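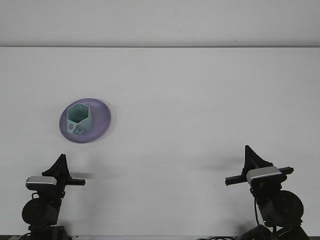 Green cup on its purple plate, white table

Would you drink from a cup like this?
Bríd Ó Gríofa
My nephew gave me this six-sided cup and swears it's fine for tea. It looks 3D-printed to me and I don't trust it. The plate is ordinary enough. Has anyone used one for hot drinks?

Aníbal Sánchez
I wouldn't. Look low down on the front, there are shapes that look cut right through. If they are, your tea ends up on the plate. Pour in a bit of cold water and see. Even if it holds, I'd want to know what plastic it is before anything hot went near it.

Cludby207
pens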